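Notes for club evening talk, June 21, 2023

Start with the comeback! She tore her knee ligament at Rendale in March, seven holes into the final round, and still wants to play the Hillus Open. Pause for the golfers in the room.

Explain the rehab simply. Pool work first, then putting, then half swings. Mention she's back to two short sessions a day and loving it.
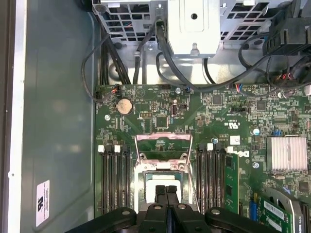 Next, the crowd at Batista. 1000 tickets printed, 1054 people through the gate, and what a noise when she waved from the buggy (do the wave).

Leave time for questions about the knee brace. Then raffle.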